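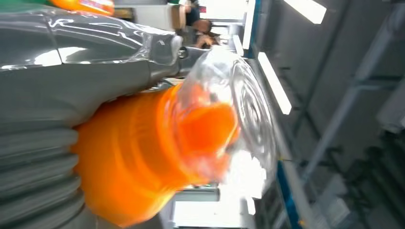

The arm at Julholm with its clear plastic sleeve on and something orange on the move.

Julholm is getting ready to spend real money on robot arms, and I got to sit in on the planning for it on Thursday. I've been writing up shop news for this newsletter long enough to know that "budget meeting" is usually my cue to find something else to do, but this one was fun! There was a spreadsheet on a wall, a lot of coffee, and an argument over plastic sleeves that went on longer than my lunch break.

The short version, for those of you who only read the first bit: the packing side has been running one arm on trial, the trial has gone well enough that they want to buy, and the request going in for September is for 2 arms, with spares, training and floor work written in as separate lines. The decision hasn't been made yet. If it's a yes, the order goes out before the end of that month.

Ayman Akl is putting the request together, and he walked me through it line by line (he likes a line item, does Ayman). His big worry is that everybody looks at the price of the arm and stops reading. "The arm is the easy number," he told me. "You get a quote and you type it in. Then you need a stand, a guard, a gripper that suits your product, someone to program it, and covers, and the covers wear out."

So, the covers. I had no idea they were a thing. The arm on trial wears a clear plastic sleeve, shiny enough to throw the ceiling lights right back at you, and it wrinkles up near the joint. Ayman's people have been keeping a log of how long each one lasts before it gets swapped, and the answer they're planning around is 9 weeks. That went into the spreadsheet as a yearly cost, and then somebody asked whether a heavier fabric jacket would be cheaper over the long run, and off we went.

I'll spare you most of it. The fabric jackets cost more up front and last longer, but the group that cleans the equipment likes the clear sleeves because they can see what's going on underneath. The people holding the purse strings like whichever one is smaller in the total column. They settled on clear sleeves for the first year, with a note to look at it again when there's a year of log entries to go on. Sensible, I thought, though I was also pretty hungry by then.

Two suppliers are still in the running. Altetti has the lower price on the arms themselves and would deliver sooner. Mahasneh comes in higher, but its quote folds in the setup work and two visits a year, and it's the outfit that has been supporting the trial, so people on the floor already have a name to call. Ayman wouldn't tell me which way he's leaning. I asked twice! He did say he's sent both of them the same list of questions and is comparing only the answers he gets in writing, and that one of the two came back a lot faster than the other.

Some of what's on that list, because I found it interesting:

How long does a replacement joint take to arrive, and who pays the freight?
Can our own people change the gripper, or does that need a visit?
Is the software a one-time purchase or a yearly bill?
What happens to the warranty if we move the arm to another line?

That last one matters more here than it might somewhere else. Julholm changes over its lines a lot, and the plan is for one of the new arms to stay put while the other gets wheeled around on a base to wherever the work is. The rolling base is its own line in the budget and it isn't cheap, I can tell you that much (I whistled when I saw it, and got a look).

Then there's Rideo, which is the name of the in-house project all of this falls under. If you've seen it on the schedule and wondered, it's the work on handling the lighter items by machine and moving people over to inspection and changeovers. I asked the obvious question about jobs, and the answer I was given is that the request has no cut in headcount written into it. There is money for training, enough to cover everyone on both shifts in packing, and Ayman wants it protected as its own line so it doesn't get nibbled away when someone needs a few dollars for cable trays. I'll be checking on that one when the final numbers come out, and you should feel free to bug me about it.

On timing: the quotes are good for 90 days. That sounds like plenty until you hear how the approval steps stack up, with the floor plan needing a sign-off before the electrical estimate can be done, and the electrical estimate needing to be in the packet before finance will open it. The group's answer was to start on the floor plan right now and ask for the electrical estimate early, with a cushion in the number in case it comes back high. A cushion of how much was the other long argument of the day. They hadn't agreed when I left — I'm told they got there by the time the coffee was gone.

One thing I did pick up that might help if your own department is thinking of putting in for equipment. Ayman's group kept the trial log from the very first day, and nothing fancy either, only a sheet with stops, swaps and who fixed what. When they sat down to do the budget, most of the yearly costs were sitting right there. The lines that caused all the fuss were the ones with no log behind them. He's happy to share a blank copy of the sheet with anyone who wants it, just send him a message and be a little patient, he's got a pile of quotes to get through.

Folks in packing who have thoughts on where the fixed arm should go can still weigh in. There's a copy of the proposed layout up next to the shift schedule, with a pen on a string, and a few people have already drawn all over it. The main complaint so far is that the guard fencing takes a bite out of the aisle where the carts turn around. Ayman has seen the notes and says the fence is getting moved in the next draft.

I'll write again when the request goes in.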